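Praltex Garden Workbench, reviewed after one winter
by Nithin Kotian

Print this page | E-mail this review to a friend

My last potting bench was a door on two sawhorses, and it served me well until the door remembered it had hinges. So in February I paid $296 for the Praltex, a steel outdoor bench with a perforated top, and I've been using it since for potting, bike repairs, and as a place to put things I mean to deal with later.

Assembly

The box says one person can do it. One person can, provided that person has long arms and no plans for the evening. There are 11 bolts in the bag and the drawing shows them all going in from the same side, which they don't. I got the back legs on upside down and only noticed when the bench leaned toward the fence like it wanted to hear the neighbors. Flipping them took 2 minutes. Admitting it took longer.

The hex key in the kit is made of something like cheese. Use your own.

The top

Perforated metal is the whole selling point, and I was ready to be snide about it. I take most of that back. Rain goes through and loose potting mix goes through. So do small washers, seed labels and, once, the only spare link I had for my chain. If you work with anything smaller than a walnut you'll want a tray or a board to put on top. I ended up with a maple one, and it has improved my temper a good deal.

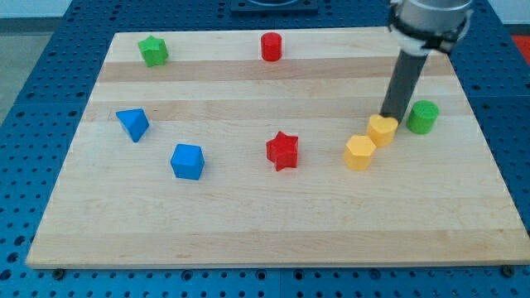
Noise

Set down a wrench on bare perforated steel at six in the morning and you will meet everyone on your street. The rubber feet help with scraping but do nothing for clanging. A board on top cures most of this too, and by now you may be asking why I didn't just buy a wooden bench. My wife has asked the same.

Weather

Mine lives outside with no cover. The paint has held up on the top and the legs. There is a freckle of rust at one weld under the lower shelf, where I suppose they figured I'd never look. I was under there hunting for the chain link.

Compared with the Vastell

A Vastell costs $349 and comes with a drawer. I borrowed one for a weekend and the drawer sticks. It is also heavier, so it wobbles less when you're sawing, and if you saw a lot I'd pay the difference. I mostly repot tomatoes and swear at brake cables, and for that the Praltex is plenty.

Would I buy it again? Probably, with a decent hex key in my pocket and a magnet on a string.

Four stars. It would be four and a half if I had the link back.

Print this page | E-mail this review to a friend

Recent reviews
Clakard folding hose reel
Michailidis hand pruners, large
Vastell rolling tool stool
Three watering cans, one of which leaks
Praltex boot scraper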